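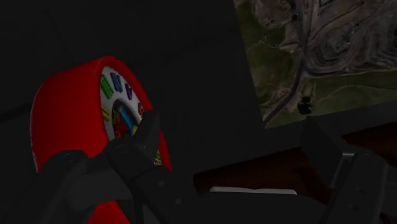 1/ I finished my first 12 weeks of Welsh lessons on Sunday, so I write down what helped me and what did not. Welsh is my fourth language. English is my third, so please be patient with both.

2/ Our teacher is Gwawr Samuel. She speaks no English for the first 90 minutes, also to people who arrived that day. In week one I understood "bore da" and my own name.

3/ Mutations. The first letter of a word changes and you can't find it in the dictionary any more. Cath is a cat, but his cat is "ei gath" and her cat is "ei chath". I stopped learning the tables. I learn small pairs like this one and say them while I wash up.

4/ My flashcard app says 2,192 cards seen. I remember maybe the easy half. Cards I made myself stay much better than the ready ones, even with my spelling mistakes.

5/ Furniture and things at home I learnt quickly. Soffa is a gift. Basged is a basket, asgwrn is a bone, lledr du is black leather. Asgwrn took me a week to pronounce. 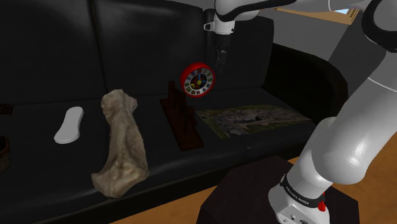
6/ Speaking outside the class. I buy bread at Nisbet and Iestyn Gwynne at the till waits until I finish my sentence. Once it was a long sentence and there was a queue. Thank you to the queue.

7/ What did not help: radio in the background. I hoped it would go in by itself. Now I take five minutes of one programme and listen to it three times.

8/ The next course begins in November, and Ecaterina Lazăr is coming with me. If you know an easy book with short chapters (no dragons please), write me the title.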